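Nanis Garment Care: progress report to the Bruvby Fund, second period

Prepared by Florencia Salinas, project lead

This report covers our work to July on robot-assisted handling of knitwear. The grant pays for the gripper trials and for paid training hours for sorting and folding staff.

Knits remain the hardest items to handle. They stretch, and one layer is easily picked up with the next. We have run 49 trial sessions, and staff now teach the pick points themselves. Gisela Gaete moved from the folding bench to trial work and has trained 3 colleagues. 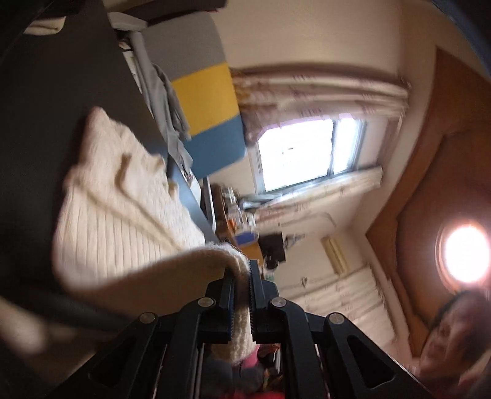
2 min read

The narrow toothed jaws take a cream knit by a pinched strip, with the ribbed part of the garment hanging to the left. Our pick guide now covers grips of this kind on heavier knits. Fine knits are still done by hand, and we have no date for changing that.

No positions have been cut. Two folding jobs were rewritten to include checking and fault reporting, and both were moved up a pay grade. Staff told us they do less repeated reaching but more standing and watching, which some find tiring. Dardo Carrasco has changed the roster so that trial shifts are split at lunch.

Spending is on track except for spare jaws, where delivery to Jerkmont was late. We ask to move 22 unused training hours into the next period. Chia-hao Kuo will send the revised budget on Thursday.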